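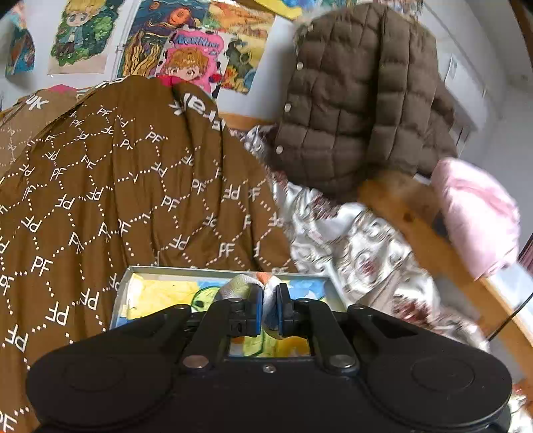
Sunday, and I have been at this since before breakfast. Quick post because my hands need a break and the coffee is finally drinkable.

The project is the bed. Well, the stuff on the bed. Months ago I started putting things in the spare room "just for now" and the bed in there turned into a shelf, then a pile, then a thing I closed the door on. My sister-in-law is coming to stay and she will want to lie down on something. So.

Rules I made up at 7am:

Everything comes off the bed by tonight.
Nothing goes on the floor.
Nothing goes in the hall closet (I know what I'm like).
Paper stuff gets looked at once. Once!

Rule two lasted maybe twenty minutes.

Painting first. The bright one, yellows and light blue with the round green face looking out of it. I've moved this thing from room to room and it has never once been on a wall. It lives in a metal tray, which started as a lid to something I got rid of before we moved to Postow, and the tray turned out to be the best home it ever had. Stays flat. Doesn't curl. Paint doesn't rub off on anything. Would a frame be nicer, yes. Do I own a frame that size, no. I looked online and the one I liked was from Ebihara and cost more than the mattress pad so we'll be sticking with the tray for now.

The green guy makes me laugh though. He has these dark eyes like he's just been told something. I want him where I can see him. Maybe the top of the bookcase, leaning. Will report back.

Then cloths. Why do I have so many little cloths. White ones with a patterned edge, the kind you can't use for cleaning because they're too nice and can't use for anything else because they're too small. They end up crumpled in with everything. I'm putting them in a shoebox and the shoebox is going in the linen drawer and if I haven't reached for one by November they go to the Rilldale thrift shop. Wrote it on the lid so I can't pretend later.

Blankets. OK so this is where the real space is. The brown one with the dotted diamonds and the little PF monograms all over it is the heavy one, and it eats the room. Fold it in thirds, it's a log. Fold it in quarters, it's a brick. I tried rolling it and it came undone the second I turned around. It's a good blanket! Warm as anything. But it doesn't want to be put away, it wants to be sat on. Going on the end of the bed, under the good one, where guests can drag it up if the radiator does its thing at 3am.

The white one with the dark red and gold swirls is the good one. That goes on top. It makes the room look like somebody planned it. I had forgotten how much I like it becuase it has been under everything since before the holidays, and I'd been sleeping under some sad gray fleece in the other room the whole time like a person with no options.

Washing instructions, for me, next time I search my own blog: cold, by itself, no softener, line dry if the weather behaves. I did it warm once and spent a week finding red on things. Lesson learned, pillowcases lost.

Break here. Toast. Second coffee.

OK back. The paper.

I've been dreading the paper. It's the slowest part because every piece wants to be read. My method, which I got from a magazine in a waiting room in Stindedley and have never improved on: three piles. Keep, photograph and let go, just let go. You're supposed to be quick. You're supposed to do it standing up so you don't get comfortable. I sat down on the bed immediately.

And then of course the handmade stuff started turning up. Cutouts, cards, things on string.

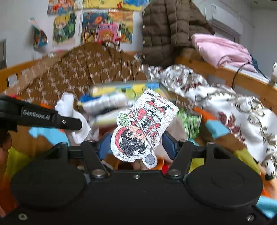 Handmade things are the ones that wreck the method every time. A bill from three years ago, fine, goodbye. A cartoon guy in a red and white hat with a pom-pom, colored in by hand with red and black and green marker? Sorry, no, he's family. Somebody sat there and did the hair. I had him upside down for a good while trying to read the tiny writing and gave up. Needs daylight or better glasses, probably both.

So he goes in keep. And then keep needs a container, and I wasn't going to buy a container, that's how the last clear-out ended with me owning four empty containers. Went through the kitchen and came back with a flat cookie tin. Paper lies down in it, lid closes, nothing gets bent. Anything on a string gets the string wound around a bit of card first, otherwise you open it up in a year and it's all one object.

Things I've learned about string today: it catches on everything. Fingers, corners, zippers, other string. Do the stringy stuff first next time. FIRST. Underline that.

A few of the flat cutouts I might put up. There's that dead bit of wall beside the window where the old calendar was, and I could run a length of twine across and use the mini clothespins (which I do own, and which are, naturally, somewhere in the pile). Would be cheerful for a guest room. Would also get them off the bed, which is the whole point here. I'm calling it decorating.

Tissues. Not going to say a lot about tissues. If it's crumpled and white and it isn't one of the nice little cloths, bin. You do have to check though. I nearly threw out a good one and nearly saved a used one, so my eye is not to be trusted after lunch.

The boards and boxy things I left for last, all the yellow and blue stuff. They stack, that's something. I pulled out whatever was longest and put it at the bottom and built up from there, and the whole lot takes up a third of the space it did when it was just sort of leaning on itself. Haven't gone through what's inside any of it. That's another day. Another day with a podcast and no deadline.

Where I'm at right now:

Painting: off the bed, leaning on the bookcase, looks great, may stay forever.
Little cloths: shoebox, dated.
Brown blanket: folded, sort of, I'm sitting on it.
Red and gold blanket: airing over the back of the chair.
Paper: two piles out of three done. Guess which one is left.
Stringy things: wound up, mostly.
Bed: I can see mattress. An actual corner of it.

One bag for the thrift shop so far and one for the trash. I thought there'd be more to get rid of. Most of it just needed to be somewhere that wasn't a bed, which is annoying, because I could have done that in the first place, a little bit at a time, like a normal person.

A couple of you asked after the last post what I do with kids' art and craft stuff once it builds up, so, short version. I keep the ones with a face on them. That's the entire system. Faces stay, abstract stuff gets photographed, anything with glitter goes outside before a decision is made. Somebody in the comments last time said they date the backs in pencil and I wish I'd been doing that all along, because I've got a whole stack here and couldn't tell you what year any of it is from. Starting today everything gets a date on the back. Soft pencil, so it doesn't press through.

Also if anyone has a trick for folding a heavy blanket so it stays folded, please, comments are open. I've seen the one where you tuck it into itself like a burrito. Mine is too thick, it just slowly opens again while you watch.

Need to get the sheets in the wash before four or they won't be dry. Pillows too maybe. Do pillows go in the machine? Looking that up, then back to the last pile.

Posted Mar 22, 2026
Filed under: house, spare room, getting there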